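Packing and sorting help wanted, November start

Nurkum is looking for people for the sorting benches at our Standoron unit. Part time to begin with, more hours for those who want them. No experience needed. Good eyes, steady hands, able to be on your feet most of a shift.

What we sort: small mixed goods that come in loose and have to go out matched. Sticks, pegs, little hardware, craft parts. Two main lines at the moment, Gristine and Bakhtiari. You get a bin, you get a sheet, you sort by color and length and pass it on.

Shifts are 6:30 am to 11 am or noon to 4:30 pm. Pick one, we try to keep you on it. Half hour paid training each day the first week. Pay is $422 for a full week of either shift, paid every week, plus $129 once you finish your first month. Parking out back, bus stop accross the street.
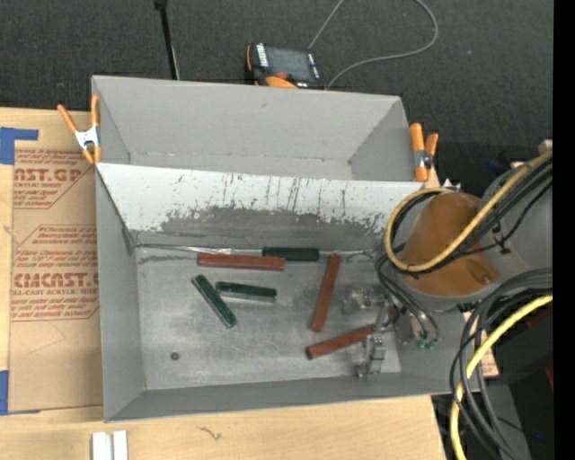
The work is simple but it does need attention. Color first, always, then length, then anything that doesn't belong. Reddish-brown and dark green end up in the same bin all the time and the greens like to sit right in the crease under the divider, so check there before you call a bin done. Small round pieces roll down to the corners, same thing. Don't worry about scratches and worn paint on the bins, they get used hard, but tell the bench lead if you find a sharp edge or a stray bit of wire.

You will need
- closed shoes, no sandals
- to tell red from green without trouble (short color check at the interview, takes two minutes)
- to lift a full bin onto the table, with help if you ask
- enough English to read a pick sheet

Nice to have: any warehouse or kitting work, sewing, bead work, model building, anything fiddly. Put it in your note even if it was just a hobby.

We supply gloves, apron, locker, coffee. Bring your own lunch, there's a fridge and a microwave. Phones stay in the locker during shift, breaks are yours.

To apply: come by the front office, Unit 885, any morning before 10, ask for Olaia Urquijo. Or leave a note in the box by the door with your name, a phone number and wich shift you want. Quote job 498 please, we have other ads up and they get mixed. No resume required. Interviews are short, bring ID. If you applied in spring and didn't hear back, apply again, that list is gone.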